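Matěj Vlček
Small assembly layouts, a short thread. Wednesday notes, mostly for whoever picks up the Rodutov kit next.

Reply 4 · Repost 11 · Like 60

Start with the surface. Dark table, white sheet laid flat, parts on the sheet only. Dark parts on a dark table cost more search time than any tool choice will win back.
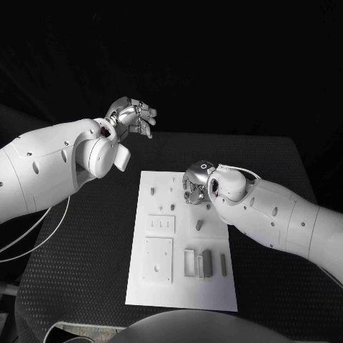 White sheet on the dark table, small assembly parts set out on it.

Reply 2 · Repost 7 · Like 50

Group by step, not by part type. Sorting by type looks tidy in a tray and is slow on the bench - every step then draws from four places. Leave a clear gap between groups.

Reply 6 · Repost 3 · Like 41

Anything round goes down on its face. Normunds Vaher stores his on edge in a slotted block. Fine for stock, poor for a working layout.

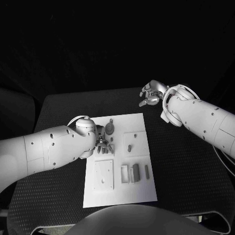 Loose groups on the board. Dark round disc with a raised hub near the top, small upright peg directly above it.

Reply 1 · Repost 5 · Like 38

Board angle matters less than I used to think. A few degrees of skew is fine if the groups keep their order. A board that slides is a different problem, and gets a mat.

Reply 3 · Repost 2 · Like 29

The Getberg parts list still has two spacers under one number. Check the bore before laying them out. Corrected list goes up in July.

Reply 0 · Repost 4 · Like 33
2,275 views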